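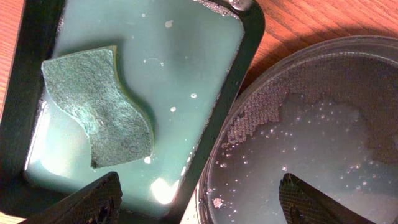

June 2022, dye notebook, Brastthorpe

Weld again, and I'm still chasing the same yellow. Last October's batch went dull on me within weeks, even on the shelf away from the window, and I never wrote down what water I used (lesson learned, sort of). So now everything gets written down, even the boring stuff.

Mordant first. 200 g of the Lendia yarn, alum at 18 percent of dry weight, skeins soaked overnight beforehand. I brought the pot up slowly and then left it alone to cool with the lid on. Radwa thinks I fuss too much about the cooling and pulls hers out hot. Her colors are great, so who knows – maybe I should try it on the cheap skeins.

Dried weld came from El Ouafi, almost 600 g left in the sack. It smells stronger than the old lot, kind of like overcooked cabbage, and Mortimer has asked very politely if I could do the next one outside. Fair enough!

Chalk is the thing I keep changing my mind on. A pinch in the bath brightens the yellow right away, but twice now I've added more to push it further and ended up with wool that felt scratchy after rinsing. Sticking with one small spoon this time, stirred into a cup of bath water before it goes in.

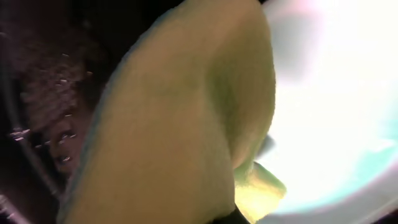 Does the overdye need a fresh mordant before it goes in the indigo? Indigo doesn't use the alum at all, so mordant once for the weld and then go straight to the vat after a good rinse.

Dips: short ones, 20 seconds or so, then air. I always get greedy on the second dip and end up in bottle green when I wanted leaf green.

Siham wants two skeins for her sleeve test. Still to do: label the jars, ask Dariusz if the Flaseck scale has been fixed, and keep a bit of undyed yarn back for comparing in the fall.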